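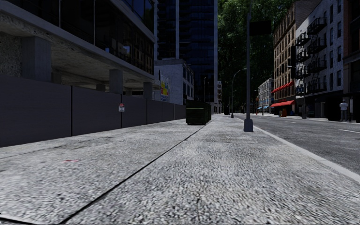

curbfeeler
Verlow is billing me 700 for sidewalk repair. I own 6 feet of it.
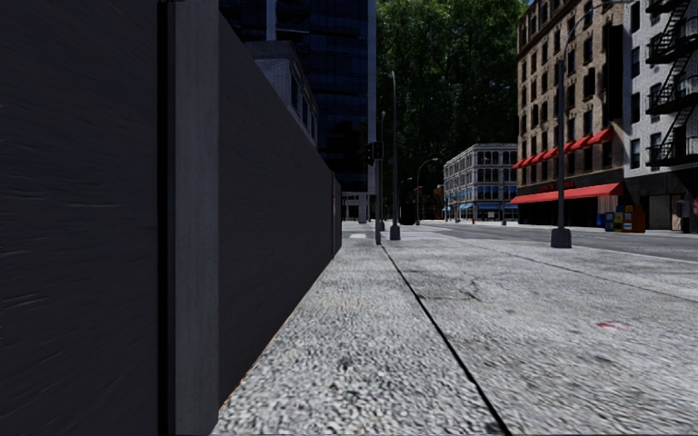
Re: sidewalk bill

Urnar
Check the deed. In Iledport the owner pays to the curb – a lovely tradition.

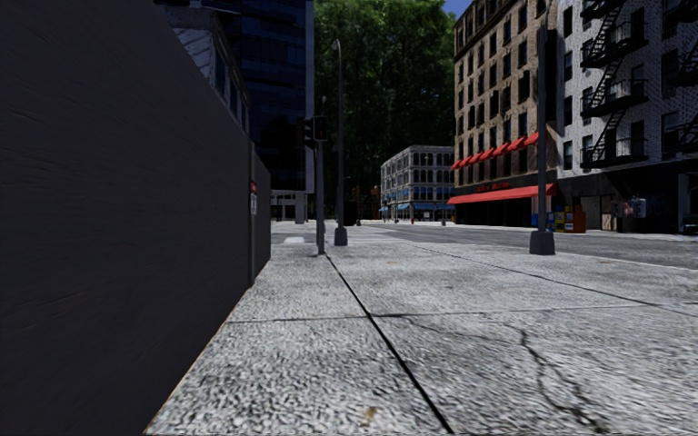 And appeal within 90 days. After that they add interest, then a lien, then a cheerful calendar.

mossy_gutter
Bad advice. I appealed and ended up owing 3575.
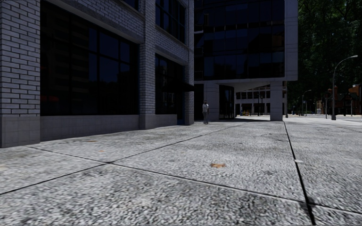 Urnar
You appealed without a survey, mossy. Different thing.

curbfeeler
Michailidis Paving quoted me less than the city. Calling them in April.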